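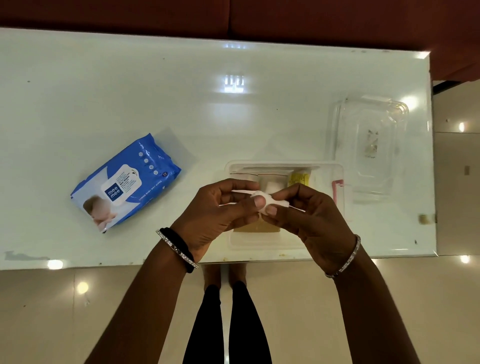
Subject: Re: [handlearn] contact labels on white-on-white clips
From: Henrike Kasten
Date: 21 December 2020

Hi Till, hi all,

Thanks for the write-up. I have been through the numbers from the Ullow runs and can answer most of it now. Your original is quoted below for those who joined the list after you sent it.

On the first question: yes, the drop is real. We trained the contact model on the same 3,000 clips you used, all head view, two hands, table work. We then tested it on the 198 clips held back for thin soft items (cotton, gauze, tissue, paper packets). On stiff items the model puts the start of contact within 2 image steps of the hand label. On soft items it is out by 9. Almost all of the error comes from clips where a pale item is held over a pale table. The model sees the fingertips meet each other and calls that the start, when the item was already between them.

Nerys looked at whether shine on the table top was to blame, as you suggested. She masked the bright patches from the ceiling lights and ran the test again. It made hardly any difference. Masking the reflections of the hands helped a little more, but I would not build anything on that yet.

What did help was giving the model both hands at once. In the old set-up each hand was cropped and scored by itself. For pinching, tearing and folding this throws away the most useful sign, which is how the two sets of fingertips move against each other. With a single crop around both hands the soft-item error came down to roughly halfway between your figure and the stiff-item one. I will send the full table when Fikri has checked the split. He thinks a few clips from the same sitting ended up on both sides of it, and if he is right the gain will shrink.

On jewellery: I don't think we should ask people to take off bangles and watches. The wrist tracker does slip on them now and then, mostly on shiny metal, but people wear these things and the method ought to cope. Mistasham have kept them in as well. If you want to leave those clips out of your own runs, please say so in the notes, or we can't compare.

One thing I still need from you is the labelling rule for tearing. At Ullow we mark one contact at the start and one release for each hand. Your people seem to mark a new contact every time the grip shifts. Both are fine, but the counts are not the same thing and Rüdiger has been putting them in one chart.

I am away until the new year. The next call is in February and I would like the rule settled before then.

Henrike

Till Bauerfeind wrote:
> Dear all,
>
> We have finished the first pass in Clurnutberg with the
> contact model. Cups, boxes, lids and bottles are fine. Soft
> white items are poor and I can't tell if it is the data or
> the method.
>
> Three questions:
>
> Does anyone else see the start of contact marked late when
> someone pulls a bit of cotton or tissue apart?
>
> Could it be the glossy tables? We get a lot of glare in the
> head view – the arm camera at the Mühlbauer bench has much
> less of it, but we have few clips from there.
>
> Should we drop clips with bracelets and rings? Rüdiger says
> no, I say maybe.
>
> I would like to know before we book more recording time.
>
> Till

This archive uses cookies to remember your reading settings. By continuing to browse you agree to their use. Accept | Find out more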